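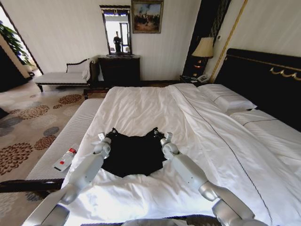 ¿Por qué cambian de entrenador los equipos?

¡Hola otra vez! Hoy os cuento una cosa que a mí, de pequeña, me parecía rarísima. Mi equipo, el Urar, perdía cinco partidos y, zas, se marchaba el entrenador. ¡Pero si él no había fallado ni un solo gol! Yo me enfadaba muchísimo con la tele.

El entrenador (o la entrenadora, claro) decide quién juega, en qué sitio y con qué plan. También prepara los entrenamientos y anima a la gente cuando está de bajón. Si el equipo pierde mucho, los jefes del club pueden pensar que hace falta un plan distinto. Cambiar a toda la plantilla a mitad de temporada es casi imposible, así que cambian a una sola persona.

Algunas camisetas llevan letras delante, y muchas llevan el nombre detrás. El entrenador no suele llevar dorsal, pero todo el estadio sabe quién es.

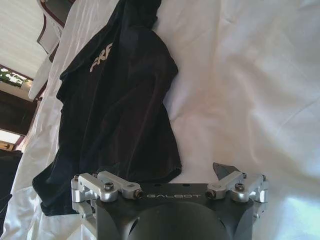 ¿Y funciona?

Pues a veces sí y a veces no. En el Prirnollow llegó una entrenadora nueva en marzo y ganaron los cinco partidos siguientes. ¡Qué fiesta! En el Cilteck probaron lo mismo y siguieron perdiendo, pobres.

¿Quién viene después?

Puede ser alguien de otro club, o un antiguo jugador al que la afición quiere mucho. Eso sí, jugar bien y entrenar bien son cosas diferentes, y para entrenar hay que estudiar y sacarse un título.

¿Tú a quién pondrías en tu equipo? Yo lo tengo clarísimo: a mi abuela, que grita las jugadas desde el sofá.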